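24 February 2019

Woke up before the alarm and could not get back to sleep, so I did the flour order at the kitchen table. We are down to two bags of the rye and the white is going faster than I planned. The mill at Skodholm has put the price up again. It comes to 22 for a small sack now, delivered, and they want the order in by noon if it is going on the next truck. I sent it in with a note asking for the coarser grind, which they forgot last time.

The starter is my main worry. It has been slow since we moved it from the back shelf to the new place beside the sink. Normally it doubles by lunch. Today it had come up a little by two in the afternoon and smelled sharp, closer to vinegar than to yogurt. I threw out most of it, kept 50 grams, and fed that with 100 of rye and 100 of water. Then I put it on top of the fridge with a plate over the jar. If it is still flat tomorrow I will ask for some of the Jayawardena one back. They have had a piece of ours going since July and it is probably in better shape than the parent.

Made two loaves anyway with the last of the good levain from the cold jar. The first one spread when I turned it out and baked up low, with a pale stripe down one side where it sat too close to the oven door. The second had another hour in the basket and held its shape. Crust good on both. I ate the heel of the low one with butter and it tasted fine, a bit more sour than I like. Wrote the times on the card inside the cupboard door. The older cards are getting hard to read and I should copy them into the green book.

Drove the second loaf over to Vitport after supper, along with the spare basket I had promised them. Rain the whole way there and the whole way back. I had the radio on for the first half and then turned it off. Spent most of the drive going over the starter in my head.
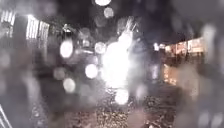
Is it worth keeping a slow starter, or should I dry some and begin again? Keep it through three more feedings, twelve hours apart, and dry a spoonful from the cold jar in the meantime as a backup.

I wrote that down when I got home so I would not change my mind in the morning. The last time I lost patience I threw the whole thing out on the second day and then spent two weeks getting a new one to raise anything. The bread in those two weeks was like roof tile. Drying is easy enough. Spread it thin on baking paper, leave it on the rack overnight, break it up and put it in an envelope with the date on it. There is one envelope already in the drawer but I can't tell from the writing how old it is.

Other things. The bread table at the Pormont hall wants 300 rolls for the spring supper. I said I could do 100 if somebody else does the rest, and that they would be plain white with seeds on top and no rye. My oven takes two trays at a time and the bottom one always needs turning. I can do them the day before and warm them in the hall kitchen. I need to ask what size they mean. Last year's were far too big and half of them came back with one bite gone.

Bought new parchment, a bench scraper to replace the one with the bent corner, and a packet of caraway. Did not buy the thermometer. The one I have reads low, but I know how low.

Washed the baskets out properly for the first time in months and stood them on the radiator. The cloth liners are soaking. One has a tear along the seam and I will sew it if I can find the heavy thread.

Checked the jar at nine. A few bubbles along the side, nothing on top. Moved the rubber band down to mark the level.

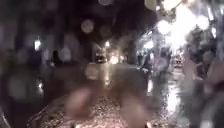
Ľudovít Šťastný wrote back late to say that my water is the trouble, that tap water straight from the cold side will set any rye starter back in winter, and that I should let it stand in a jug by the stove until it feels like nothing on the wrist. He also thinks I am feeding it too much at once. I told him I would try the water first and leave the amounts alone, so that I know which one did it.

Filled the jug and left it next to the kettle. Checked the jar once more before turning the light off. It might have moved above the band by the width of a pencil line. Next feeding at nine in the morning. Remember to take the butter out.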